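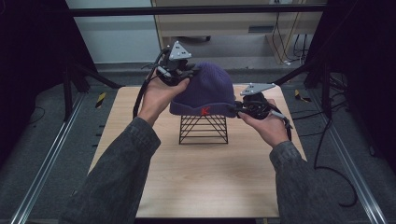 Beanie on the wire stand, a Brellari gripper in each hand.

Gripper trials FAQ
Updated January 13, 2018

Which grippers are you comparing?
Brellari and Strickland, both hand-held. Florkby pair due in April.

Why a knit hat?
Soft, stretchy, folds over itself. Hard blocks told us very litle.

How many runs so far?
648. Both makes, same hat.

Do the cables get in the way?
Sometimes. Keep them down past the wrist, dont cross them.

What are the plates on top for?
Tracking. Keep your sleeves off them.

Can I have a go?
Yes, 13 slots left. Ask at the Gruvow desk. Bring nothing.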